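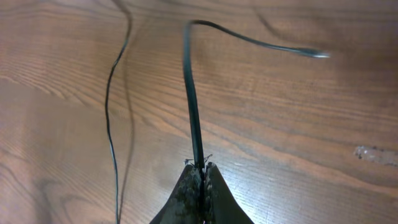

夹线这件事,换指尖比换整条臂管用,Akua Nartey 一开口就把结论撂下了,我录音笔还没放稳。她说前面比来比去,时间全耗在臂上,现在想想有点冤。

Yaw Abugri 不完全同意。“臂也有份。手腕转不到那个角度,再好的指尖也白搭。”两个人为这个争过不止一回,看得出来。

先交代背景。他们在 Forwood 做线缆整理的测试,对比两款夹爪,一款叫 Nusow,一款叫 Eshun。都是两指平行,都装腕部相机。控制器用的同一个,Iltport 的,没换。Akua 坚持这点,“一次只动一样,不然出了问题都不知道骂谁。”

测了多少?328 次抓取,两款合在一起。线有粗有细,有带接头的,有光秃秃一截的。我问为什么不凑个整数,Yaw 笑,说本来要凑的,后来场地要收了。

最麻烦的是什么。Akua 答得很快:线会甩。夹住了不算完,另一头还在晃,相机里就是一团糊,程序以为线头在右边,其实早荡回去了。“我们一开始抓完立刻拍,立刻判断,错得离谱。后来加了等待,抓完停一停再看。”停多久她没细说,说还在调,粗线细线不一样。

Yaw 补了一句,细线反而老实,粗线有脾气,弯过去它自己要弹回来。

指尖的事聊得最久。光面的指尖他们试过,线一受力就转,转着转着就滑出去了。带纹路的好很多,但纹路太深会啃线皮,软皮的线尤其明显。Akua 的办法是纹路浅一点,夹力小一点,宁可掉也别压坏。Yaw 嫌她保守。“掉一次就要重来,重来也是磨损啊。”

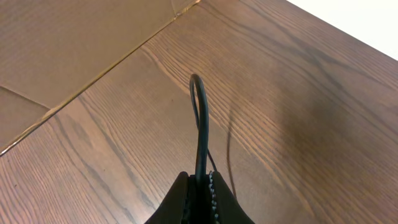
夹爪夹着黑色线缆,线在指尖上方弯成一个窄环。

线成环,是他们另一个头疼的地方。环立着的时候,从腕部相机看过去是两股线挨在一起,识别算法常当成两根。Yaw 说最早的版本还会去找“第二根线”,找得很认真,怎么都找不到。影子也添乱,落在桌面上又细又暗,跟细线差不了多少。

我问,那加一个外部相机不就行了?

“加过。”Akua 说。角度是好了,可夹爪一伸过去自己就把线挡住,标定还得另做。20 组对照跑下来,她觉得好处有,但没大到值得多维护一套东西。Yaw 在旁边摇头,他想留着,至少留给带环的情况用。这个他们没谈拢,我也没追问。

木纹呢?桌面纹路那么密,会不会干扰?Yaw 说会,深色的纹理有时候被当成细线,尤其是斜着走的那种。Sena Lamptey 提过铺一块纯色垫子,Akua 没答应,她的理由是将来用的地方不会都铺垫子,现在躲开了,以后还得还。

两款到底选哪个。我以为会有个痛快答案,没有。Nusow 开合快,夹细线利索,指尖换起来麻烦,螺丝位置很别扭。Eshun 慢一拍,力控顺手,粗线掉得少。Akua 偏 Eshun,Yaw 说如果 Nusow 的指尖能自己打印,他选 Nusow。

“问题是还没打印出来。”Akua 说。

“一月份之前能出来。”

“你上次也这么说。”

聊到线头。带接头的线应该好抓吧,有个硬的地方可以下手。Yaw 说刚好相反,接头重,线一提起来就往那边坠,重心全变了。现在的做法是离线头远一点下夹,先提稳,再慢慢往线头捋。捋这个动作还不太行,夹力松了掉,紧了走不动,他用了“便秘”两个字,我照录了。

数据会不会公开?Akua 说整理完再讲,失败的那些也要放进去,她觉得失败的比成功的有用。Lamisi Gyamfi 在做标注,进度还可以,就是“抓住了但马上要掉”这种该算哪一类,几个人意见不一,规则改了又改,前面标的有一部份得返工。

最后问给同样在挑夹爪的人有什么建议。Yaw:别光看参数表,拿自己的线去试,最难缠的那根先上。Akua 想了一下,说把指尖的钱也算进预算,磨得比想像中快。

然后她又去调那个等待时间了。

(采访于2020年10月31日,有删节)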